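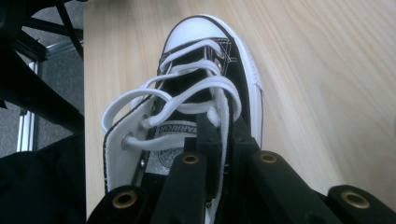 图片来源：Gostport 使用指南 / Ahonen 摄

第三章 鞋带与上架

这一章我来讲高帮帆布鞋怎么打理，配的是 Prinon 双层小鞋架。组装鞋架看第二章，我就不重复啦。

开始之前
找一张平整的桌子，高度以站着不用弯腰为准。手边放一块软布、一把旧牙刷，再拿个小碗，倒1000毫升清水，加2小勺中性皂液。我自己的鞋带量下来是150厘米，高帮鞋用这个长度很舒服，买备用的时候可以参考。

3.1 松鞋带
1. 把鞋平放，鞋头朝外，鞋口对着自己。
2. 从最上面一对鞋眼开始，一格一格往下松。千万别揪住一头硬拽，我以前就这么干过，带头的塑料套直接裂了！
3. 松到鞋舌能自己翻起来就够了，不用全抽掉。
4. 把两边鞋帮往外翻开，露出浅色内里，顺手看看鞋眼有没有松动。

注意：扁鞋带特别容易拧成麻花，松的时候用手指捋一捋，后面穿回去会省心很多。

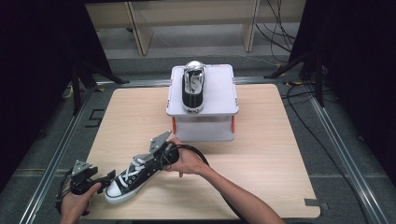
3.2 刷洗和擦边
5. 一次只弄一只，另一只先搁到架子上层，免得桌上乱糟糟的。
6. 牙刷蘸一点皂液，先刷橡胶鞋头，再沿着白边刷一圈。帆布面轻轻带过就行，黑色帆布刷狠了会发白（我心疼过好一阵）。
7. 换个方向把鞋侧过来放，刷鞋底和侧边的接缝，灰最爱藏在那里。
8. 用拧干的软布把皂液擦掉，放到阴凉通风处晾透。

小心：别用吹风机热风吹，也别放在暖气上，胶边容易开胶。

3.3 收紧与上架
9. 晾透以后把鞋舌拉正，标签朝外，鞋帮合拢。
10. 从鞋头那一端往上，左右交替收紧，每一格都把鞋带压平。
11. 留出够打一个蝴蝶结的长度，多出来的塞进鞋口里，我觉得这样最清爽。 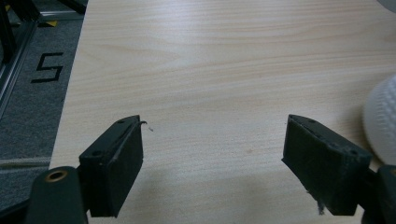 12. 收尾时把桌面擦一遍，碎毛和线头用粘毛滚筒一滚就干净，桌边的地毯也别忘了。
13. 两只鞋并排放上层，鞋头朝同一个方向。下层我一般留给鞋刷和备用鞋带，重东西就别往里塞了。

提示：架子要是有点晃，把四个脚重新按紧，再换个地方试试，地毯软的话尤其要多按两下。

配件补购请报货号1405，鞋带和软布在 Dirnadon 的配件页都能找到。
本章更新于2019年5月30日。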